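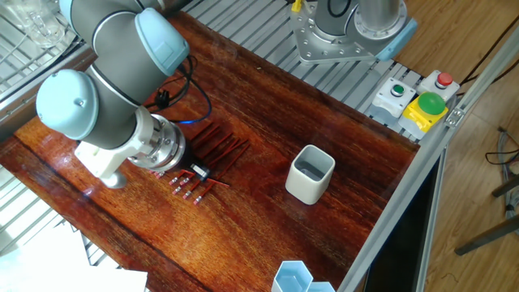
Arm over the pencil board, white cup to the right. Ticket 3823, attachment 1.

Ticket 3823
Project: Abernathy student automation club, pencil sorting task
Category: Gripper / pick and place
Priority: Normal
Status: Open, waiting for user

Summary: Pencils turn in the fingers after the pick and miss the cup

Opened by: club software lead

Hello,

I write for our club. We are preparing the desk tidying task for the Sukotura student challenge in March. The arm must take red pencils from a wooden board and put them in the small white square cup. We run the Zikico controller software with the Prirnex gripper add-on. I looked in the old tickets first and I did not find the same problem, so I open a new one.

What we expect: the gripper closes on the middle of the pencil, lifts it, turns it upright, moves over the cup and releases.

What happens: the pick is good. The pencil comes up from the board. Then, when the wrist starts to turn, the pencil rotates between the fingers. At the cup it is not vertical any more. Sometimes it still goes in because the cup is wide enough. Other times the end touches the rim and the cup moves, and after this every next pencil is wrong too.

We made 20 tries on Monday with the same program. In 7 of them the pencil did not go in the cup. No error is shown on the pendant. The log says "grip OK" every time, also when the pencil is on the table.

What I already tried:

- Restarted the controller and the gripper separately. No change.
- Cleaned the finger surfaces with a dry cloth. No change.
- Taught the cup position again from zero. The first few were better, then the same.
- Changed the speed of the wrist turn from fast to medium. It helps, but I can't say how much because I did not write the numbers for this one. Sorry.

Please tell me which values you need from the setup. I can export the whole program also.

Reply from support desk

Thank you for the clear report. Before we look at the program, please send the following:

1. The grip force value and the closing width from the Prirnex page. The values in the program can be different, so please read them from the page.
2. Where on the pencil the fingers close, measured from the eraser end.
3. The payload setting during the carry move.
4. Whether the slipping happens with all pencils or mostly with those which were lying close to others.

Please also keep the wrist speed at medium until we finish. If you change the speed and the force at the same time we will not know which one did it.

Reply from club software lead

Thank you for the fast answer. I have the values now.

1. Grip force is on the lowest step. I was surprised. I believed we set it to the middle, but that was in the old program, before we updated the add-on. Closing width is set smaller than the pencil, so the fingers stop on the pencil and not on the number.
2. The fingers don't close in the middle. I measured with a ruler and it is closer to the eraser end. In our program the pick point is calculated from the two ends, and I think one end is found wrong. The metal part near the eraser is shiny and our vision step maybe stops there.
3. Payload is zero during the carry. We never changed it.
4. This is a good question. It is mostly the pencils which cross another pencil. When a pencil lies alone it is almost always fine.

About number 4, I should explain how we lay them. The rules say the pencils are parallel on the board but small overlap is allowed. Our second-year members always put them nicely and then the run is good. When I put them more like the rules say, I get the failures.
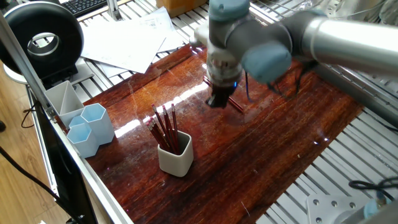

So I repeated it with the grip force one step higher and nothing else changed. The pencil holds better during the lift. The turn is still not perfect. I can see a small rotation when the wrist starts, and then it stops rotating and stays like this until the cup. Before, it continued to rotate the whole way.

One more thing that I noticed, and maybe it is important. The order of the picks is from left to right in the camera picture, and the program doesn't check which pencil is on top. When it takes a lower one first, the upper one pushes against it during the lift. I think this already starts the rotation and the wrist only makes it bigger.

Reply from support desk

Your last point is most likely the main cause. The low force made it easy to see, but with the correct force you would still have the problem for crossed pencils.

Suggested changes, one at a time, with a test after each:

a) Leave the force where it is now. Do not go to the highest step with wooden pencils.
b) Fix the pick point. In the vision step, mask the shiny area or use the length of the pencil from a fixed value. All your pencils are the same model, so a fixed length is acceptable.
c) Add a short straight lift before any wrist movement. At the moment your program blends the lift and the turn into one move.
d) Sort the picks by height if your camera gives it. If not, choose the pencil with the fewest crossings first.

Regarding "grip OK": this message only means that the fingers reached the force. It does not check again during the carry. There is a separate option called hold check on the second tab of the Prirnex page. It is off after an update.

Reply from club software lead

I did a, b and c. For d we have no height from our camera, so one of our members is writing the crossing count now. It is not finished.

Result with a and b: better, the fingers are now in the middle of the pencil.

Result with a, b and c: much better. Single pencils don't rotate in a way that I can see. Crossed pencils still rotate sometimes, but less.

Hold check is on now. It stopped the program 2 times, both times correctly. Before this the arm continued to the cup with nothing in the fingers and opened them there, which looked very silly in front of the parents on our open afternoon.

Two questions remain:

- After a hold check stop, can the program continue with the next pencil by itself? The challenge rules give us no points if a person touches the pendant.
- We have a second part of the task with the light blue hexagonal cups. The opening has a different shape. Do we need a new release position for each cup, or can we use one offset from the center?

Reply from support desk

For the first question: yes. Set the hold check reaction to "branch" and point it to the start of your pick loop. Make sure the arm goes to the safe height first, otherwise it will travel low over the board.

For the second: one offset from the center is enough if the cups stand upright and you teach the center of each one. Use a separate release height for the taller cup.

Please send the exported program when the crossing count is working. I will leave the ticket open and set it to waiting for user.

Reply from club software lead

Understood. The branch works, I tested it by pulling the pencil out of the fingers with a long ruler. The safe height was missing in my first version and I added it. I will send the export after the next club meeting.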